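Booking by the hour at Girnwood

March 4, 2025

Girnwood golf club has 318 members and one function room, and until last June the room's bookings were kept in a ring binder behind the bar. Two parties were sometimes promised the same evening. The club now uses Skumulard, a booking program made by Nirumden, and members reserve the room themselves. 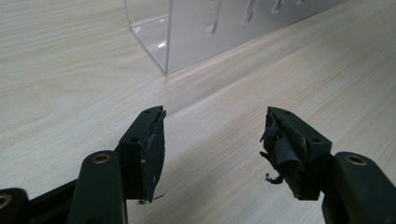 The change took longer than planned. Old bookings had to be typed in by hand, and 34 of them had no phone number. Membership renewals moved over a month later. Brandão, the caterer, has its own login and can see numbers for each event but not what people have paid.

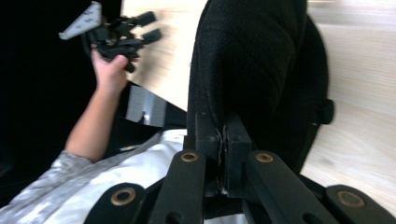

Some members still ring the bar, and staff enter those bookings for them. Deposits are taken by card when the date is confirmed. The system has handled more than 500 bookings so far, most of them for small lunches and society days. Waiting lists for the summer dinners will be added next, once the club has settled how long a place should be held.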